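Berkham Hall Play Kitchen Group
Minutes of the September meeting, main room, 9 a.m. 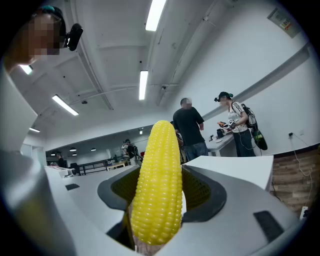
The corn, item 2.

Rohani Yusof in the chair, with the chair's usual cough drops. Apologies from Tam, who had the key last time and still has it.

1. Last minutes
Agreed, once "pretend leaks" was corrected to "pretend leeks."

2. Corn
Discussed for longer than the budget. Rohani said the yellow is very yellow and she likes it. A member felt real corn has never been that shiny. Another asked whether three-year-olds had complained. They had not. The rows of kernels were praised for neatness. The corn stays in the vegetable basket and will no longer be filed under fruit, where it spent the summer.
Action: Rohani to relabel the basket.

3. Rest of the pretend groceries
The Jarix catalog has a set of 50 pieces, nine of which are eggs. The meeting could not see a use for nine eggs. It was pointed out that we already own one half of a pizza and that the other half may be at Prergate Nursery, who borrowed the box in spring and returned it lighter. Nobody wished to phone Prergate. Rohani will phone Prergate.

4. The room
Ceiling lights: the long tubes are bright enough for surgery, and the little round pendants at the back give off a glow best described as polite. Request to move the reading corner out from under the pendants. Carried, with one abstention from the person who would be moving the bookcase.
Exposed ducts and beams: a suggestion to hang paper vegetables from them was heard and put off until we own a taller ladder.
Framed notice high on the wall: agreed it is too high to read. Left where it is.

5. Money
Balance stands at $1,619. Spending on the Jarix set deferred until the pizza question is settled.

6. Any other business
Cough drops running low.

Next meeting same place, 9 a.m., if Tam brings the key.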